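Tissue Pick-Up and Table Clearing: Notes for Users

Maintained by Kenta Minami. Current release: the April one.

About this collection

Welcome, and thanks for stopping to read this before unzipping everything. I know most people skip straight to the folders, and I do the same with other people's work, but there are a few oddities in how we sorted things and a bit of reading now will save you an email to me later.

The collection is all about the small job of clearing a table. Mostly that means tissues: crumpled ones, twisted ones, ones folded over twice and flattened with a palm. Anyone who has had a head cold in a share house knows the job. You walk past the table, you see a tissue, you pick it up and you put it somewhere better. We wanted a good record of that chore done many times over, in an ordinary room with ordinary things left lying about, and with enough variety in the tissues that you couldn't learn one shape and call it a day.

There are 2,259 clips in the April release. Each one covers a single go at picking up one thing, from the approach to the letting go. A clip is kept whether or not the tissue made it to its destination, and there's a field that tells you which happened.

How the room was set up

We worked in two rooms, which we call Ulloa and Aso in the file names. The names have nothing to do with the rooms themselves. They were the names on two old storage tubs where we kept the props, and by the time we thought of something more sensible the names had stuck to everything.

Tables were left in a lived-in state. I was quite firm about this, perhaps annoyingly so. A bare table is lovely to look at, but it isn't what you find at home, where there's a plant in the corner and a drink bottle someone will be back for. So the pot plants and ornaments stayed put, and the people doing the clearing were asked to work with them there. Items that belong in the room are marked "stay" in the labels. Items that should go are marked "clear".

We did the bulk of it in the afternoons, plus one long Saturday when we got through 200 clips and a very large box of tissues. The blinds were left as we found them, so the light does wander a fair bit between sessions. If you're fussy about colour, please look through a handful from each session before deciding on any corrections.

A word on tissues

I never expected to have opinions on tissues, but here we are. A fresh one straight from the box is mostly air and will float off if you breathe near it. A tightly balled one rolls. The twisted kind, pinched in the middle with the ends left loose, holds its shape best of the lot and was the favourite among everyone who took part.

We sorted them into these shapes:

flat - laid out or folded, no scrunching
ball - squeezed into a lump, no loose ends to speak of
twist - a narrow stem with a looser top
loose - crumpled lightly, no clear shape
torn - more than one piece, treated as one item where the pieces overlap

The line between "loose" and "ball" is a matter of taste. Two of us labelled every clip separately and then sat down together with a pot of tea over the ones where we disagreed. In the end 19 clips couldn't be settled and are marked "unsure". We've left them in, and you're welcome to make up your own mind.

All tissues were unused when they came out of the box, in case you were wondering. They did get handled a few times over, so the later clips in a session tend to have softer, more wrinkled ones.

What's in the folders

clips - the recordings, sorted by room and then by session
labels - one plain text file per clip, with the same name as the clip
stills - single pictures taken from the clips, handy for a quick browse
props - a list of the things left on the tables, by session
notes - my own session notes, typed up and only lightly tidied

Each label file gives the item, its shape, whether it was marked "stay" or "clear", where it was meant to end up, and how it went. The last field will say "placed", "dropped" or "missed". There's also a free comment line, which is blank more often than I'd like.

A sample still

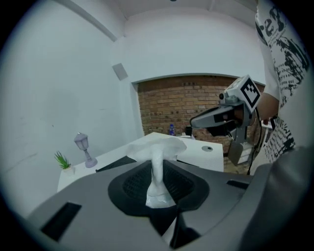 Twisted tissue with a loose, wrinkled top; white table behind, with a potted plant near its left corner.

For stills like this one, the tissue is the labelled item and gets the shape "twist". The potted plant and the lavender lamp-shaped ornament just behind it are both "stay" items, and so is the blue water bottle further back on the counter. Anything fixed in place, such as the round grommet hole in the tabletop or the brickwork in the alcove, has no label at all. We did talk about giving fixed things a label of their own, and may yet do it if enough people ask.

Things to watch for

White tissue on a white table is hard going, even for a patient person with good glasses. If you're drawing outlines by hand, zoom in further than you think you need to and follow the shadow along the lower edge.

The comment line was typed by different people. Some wrote "serviette" where they meant tissue, and a search for one word won't find the other.

Session notes mention the Fellow bin and the Werkska tray. Those are the two places a cleared item could end up. Early sessions used only the bin, so don't be surprised if the tray is missing from the first lot of labels.

Props were moved between sessions for dusting and didn't always go back to the same spot. Please don't rely on an ornament to tell you where you are in the room. The props list is the better guide.

Using and sharing

You're free to use the collection for study, teaching or tinkering at home. If you pass it along, please keep this file with it and leave the "unsure" labels as they are, so that the next person gets the same chance to puzzle over them. A mention of where it came from is always appreciated.

Corrections are very welcome. Send the clip name and what you think the label should be, and I'll add it to the list for the next release. I read everything, though I can be slow to answer when the garden needs doing.

Still to do

Fill in the blank comment lines for the Aso sessions
Replace "serviette" with "tissue" across all labels
Add paper towel and cloth hankies as separate items
Check the spelling in the notes folder - I've found "tabel" more than once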